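# Akow retail shelving, tall bay, white

The Akow tall bay is a shelving unit for shops that sell bottles. It was drawn up for off-licences, farm shops and delis, and it is also used for oils, vinegars, cordials and bath products. The finish is plain white throughout. Dalteritz supplies it flat-packed, as a single bay or as a run of bays joined side by side.

Product code for the starter bay is AK-T1. The add-on bay is AK-T2 and shares an upright with its neighbour, so it can't stand by itself. Please check which one you need before ordering, as we get a good many returns over this.

## What you get

- Uprights, back panel and base plinth
- 6 shelves, all adjustable
- Shelf clips, with 3 spares
- Wall fixings for solid brick or block
- Levelling feet, already fitted to the plinth
- Printed instructions

Side panels are sold separately. Most customers take one for each end of a run and leave the joins between bays open. The panel is full height and white to match, and it goes on last, once the bay is standing and level.

Price lists are sent out on request. The list dated 2024-01-08 is the current one and will be replaced in April.

## Filling the shelves

Shelf spacing is set by the bottle. Work out the tallest one you mean to put on each shelf and leave enough room above the cap to lift it out without tipping it. Squat bottles can have the shelves closer together, and you may then want an extra shelf (code AK-S) to use up the height.

Rows running front to back work best. Put one kind in each row, with the label facing out, and bring the next bottle forward when the front one goes. Shops that set out their stock by colour tend to keep each colour to its own block, as it helps people find the same thing again. Tall slim bottles are easy to knock, so keep them away from the side where customers brush past.

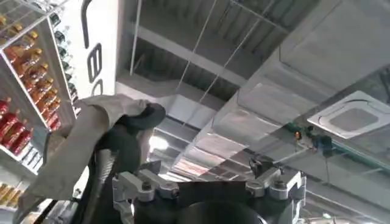
Heavier stock goes lower down. Large bottles on the top shelf make the bay harder to keep steady and harder to refill, and the top is better used for small bottles or for display.

Each shelf is rated at 30 kg with the load spread evenly. That figure is for a bay standing on a level floor and fixed to the wall. Don't stack crates on a single shelf, and don't use the shelves as a step.

## Putting it together

Two people are needed. You will want a rubber mallet, a cross-head screwdriver, a spirit level and a drill for the wall fixings.

1. Lay the uprights on a blanket or on the opened carton.
2. Tap the plinth into the lowest slots on both sides.
3. Slide in the back panel and check that it sits in the groove all the way up.
4. Stand the bay up, one person at each side.
5. Fit the top and bottom shelves, then the rest.
6. Set the feet until the level reads true in both directions.
7. Fix to the wall.
8. Add the side panel if you have one.

Allow roughly an hour for the first bay. Add-on bays are quicker – the hard part is getting the first one straight. For plasterboard or old lath walls, buy fixings to suit, as the ones in the box won't hold.

The bay must be fixed to a wall. For the middle of a floor there is a separate double-sided version with a wider base, sold as the Akow Island.

## Cleaning

Wipe with a damp cloth and a little washing-up liquid, then dry. White shows drips, and sticky ones from oils and syrups are best dealt with the same day. Avoid scouring pads and anything with bleach in it. Take the bottles off before you clean a shelf; wiping between them leaves rings.

If the finish gets chipped, touch-up paint comes in a small pot with a brush in the lid. Let it dry overnight before putting stock back.

## Extras

**Shelf riser, Tkachuk pattern.** A stepped insert that lifts the back rows so the labels can be read. It sits on the shelf without fixings and takes up most of the depth.

**Front lip.** A low clear strip that clips along the shelf edge. Worth having on lower shelves where there are prams and baskets about.

**Ticket rail.** White, full width, takes standard card tickets. It can't be fitted together with the front lip.

**Extra shelf.** Comes with its own clips.

## Delivery and returns

Orders go out from our Grillbridge warehouse on a pallet. Delivery is to the kerb, so arrange some help if you have steps or a narrow door. The carton for the uprights is long and won't turn in a tight stairwell.

Look over the cartons before signing and write down any damage on the driver's sheet. Missing clips or fixings can be posted out free. Unused bays can come back in their packing, less the cost of carriage, but side panels can't be taken back once the film has been peeled off.

The tall bay is guaranteed for 3 years in normal indoor use. It isn't suitable for cold rooms, open-fronted stalls or anywhere the floor is regularly hosed down.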